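Jornada de puertas abiertas en Mellham

¡Qué domingo! Llegamos a la fábrica de cerámica Wedton con Pierina Palumbo, que llevaba meses queriendo ver los hornos, y nos pusieron en el segundo turno, el de las 2. El recorrido empieza en el patio de las arcillas y sigue por la sala de moldes, donde guardan más de 2000 (¡y dejan tocar algunos!). El horno viejo, de 1 cámara y ladrillo visto, ya no se enciende, pero se puede entrar agachado.

Lo mejor, la sala de esmaltes: 664 muestras colgadas por tonos, y una maestra esmaltadora que contestó a todo con una paciencia enorme. 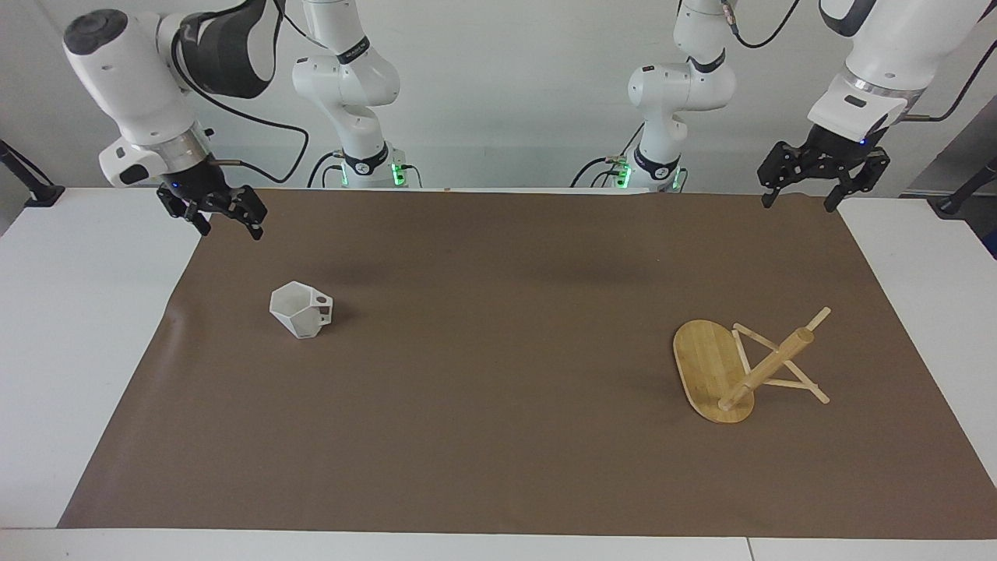
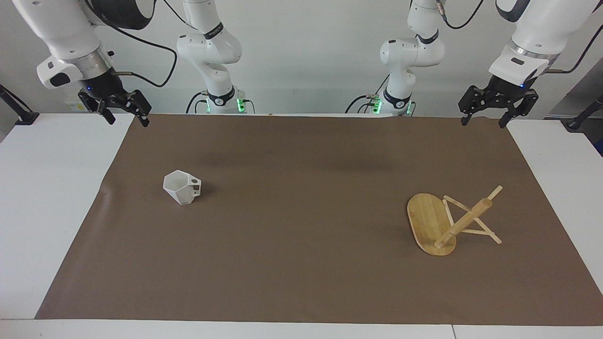 El asa es lo que más cuesta, nos contaron en el taller de piezas utilitarias, y allí pasamos casi una hora. Pierina preguntó por las formas con facetas, como la de la taza blanca de la segunda foto, y acabamos hablando de cómo se acumula el esmalte en las aristas. Me compré 6 cuencos en la tienda. Para la próxima, calzado cerrado y más tiempo.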